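Glassware and Racks – October Gallery

This page collects glasses and stands brought in for the October table-setting display. Most of the pieces are on loan from members, and a few came from the Gralotov estate sale. The display is open Monday from 10 until closing in the side room. Please ask before handling anything on the tables.

The colored stemware has its own section this year. Socorro Grajales has been collecting it since she moved to Porkley, and she lent us 14 pieces. Roxana Muñoz wrote the labels. Zakhar Semeniuk set up the shelves and will be in the room most of the afternoon if you have questions about the stands.

A few notes from the lenders:

Milagros Carhuamaca washes her colored glasses by hand in lukewarm water and dries them with a linen towel. She does not put them in the dishwasher, even on the short cycle.

Ximeng Qiu stores hers by the stem and keeps the rims off the shelf. Her cupboard is shallow – only one row fits – so the tall ones go in a box in the hall.

The printed price guide on the front desk covers stemware only. It lists nearly 2,000 patterns, with an index by color at the back. Please leave it on the desk.
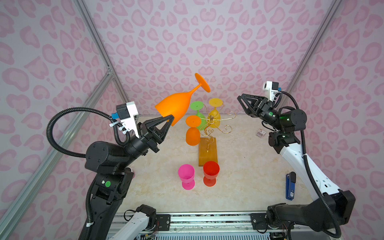 Hanging racks suit a small table better than a tray does. They keep the rims clear of the surface and the colors stay in view. The gold wire one has scrolled arms on a rectangular wooden base, and it looks good with mixed colors like the green, yellow and orange glasses hung from it upside down. The pink and red goblets can stand in front.

Lenders may collect their pieces from the side room after closing. Bring your own boxes and paper. Racks go home with the glasses they came with.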